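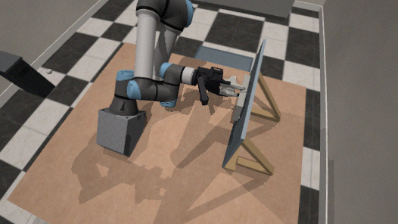

## Evening drawing course returns to the Villanueva hall

Sep 3, 2025

The evening drawing course in Lanulside will start again this month, after a break that began in January when the heating in the Villanueva hall stopped working. The town has now replaced the old boiler, and the large room on the upper floor is open for groups again.

The course is led by Lajos Hegyi, a painter who moved to Lanulside from Clernlow and has taught adults for 14 years. It is meant for beginners and also for people who drew in school and then left it. No work has to be shown before joining.

"Many people tell me on the phone that they have no talent," Hegyi said. "I ask them if they can write their name. If the hand can do this, it can learn to draw a cup or a chair."

The first part of the course is about simple objects and light. After that the group will go on to faces, and in the last meetings everybody works on one larger drawing of their own choice. Each meeting lasts two hours, with a short pause in the middle. Paper and charcoal are included in the price. Those who prefer pencils or ink should bring their own.

There are places for around 40 people, divided into two groups. The early group is almost full already, but the later one has still many free places. The town asks people who joined last winter to write again, as the old list will not be used. Money paid for the canceled meetings can be counted toward the new fee or given back - the office needs only the old receipt.

Riteritz, the art supply store beside the bus station, will give a lower price on sketchbooks to everyone who is in the course. The store will also keep a shelf where people can leave materials they don't need anymore.

The entrance to the hall is for now from the back yard, because the front steps are under repair. The elevator is working and can be reached from the same door.

Registration is open at the town office and at the library desk. People under 16 can join only together with an adult. A show of the finished drawings is planned for the end of the course in the library, but the date is not fixed yet.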